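Personal Finance for Beginners, Week 3
Workplace pensions: paying in a little and leaving it alone

Last week we got as far as the payslip, and several of you asked what the line marked "pension" was doing there, so let's start with that. It is money taken from your pay before you ever get to spend it, and your employer puts some in beside it (which is the part people forget!).

Take Isau, our made-to-measure blinds firm from the exercise sheet. A member of staff at the Lodton branch pays in 3 per cent of a monthly wage of 1,000 pounds, and the firm adds 2 per cent. That makes 50 pounds a month going into the pot, and only 30 of it has come out of the wage. Do work it through yourself with a pencil, even if it looks easy, and then try it again with your own figures at home.

We shall leave tax relief until January, when we'll have a whole evening for it and I can go as slowly as you like.

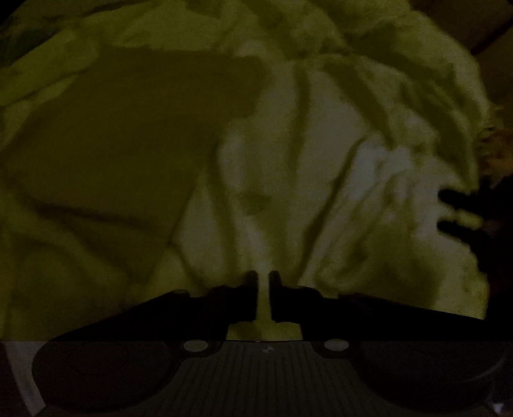 Page 2

Before next time, please look out any old pension letters you may have in a drawer, and write down the name of each scheme and the date you left it.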